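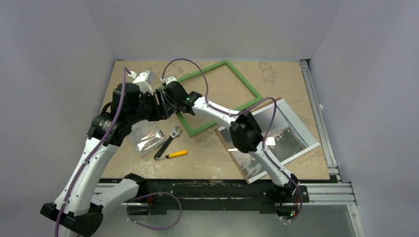

The robotics class of the Colodton evening school has started its spring project, and this year the students teach two robot arms to help with the framing of pictures. The course is open to adults and to pupils of the last two school years. It runs from February to the end of April in the former print shop on Valano Street, where the students meet two evenings a week. The class works with a pair of white arms placed at one table, so that one arm can hold a part while the other one uses a tool. For the first exercises the students selected a square green frame, a picture board with a brown wooden edge, an adjustable wrench and a screwdriver with a yellow handle. All these things are easy to find in a household, and this was a condition of the school.

The project has the name Osex. It was proposed last autumn by former students of the course, who wanted a task that is useful also for small shops. The class was divided into two groups. The first group writes the movements of the arms and keeps a record of every attempt. The second group prepares the table, decides the order of the steps and checks that the arms do not come in the way of each other.
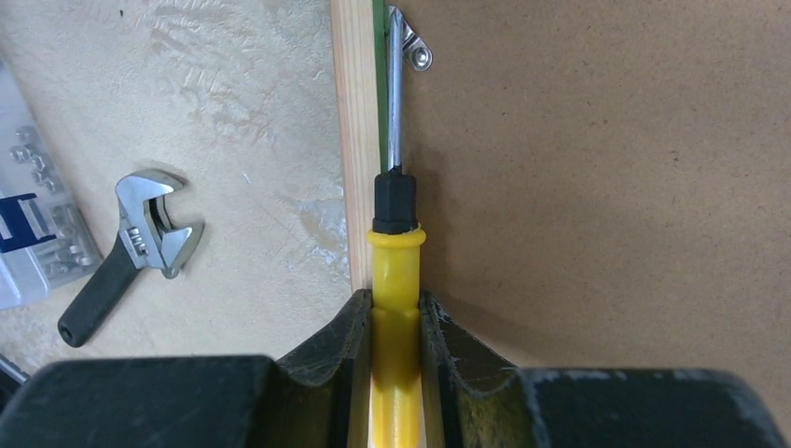
According to the course plan, each group must complete 200 recorded attempts before the final evening. Up to the middle of April the two groups together had 36 attempts which the teachers accepted as good. The most difficult step for the students is to take a tool in the right position, and several evenings were given only to this. The teachers have therefore moved the lesson about screws to a later date.

The costs of the project, 1,522 dollars, were paid by the school and by the Fung hardware store, which also lends hand tools to the course. The students will show their work to the public on the last evening of the course, starting at 6:30 p.m. The entrance is free, but places near the table are limited and visitors are asked to register at the school office. Registration for the autumn course opens on the same evening. No knowledge of programming is required.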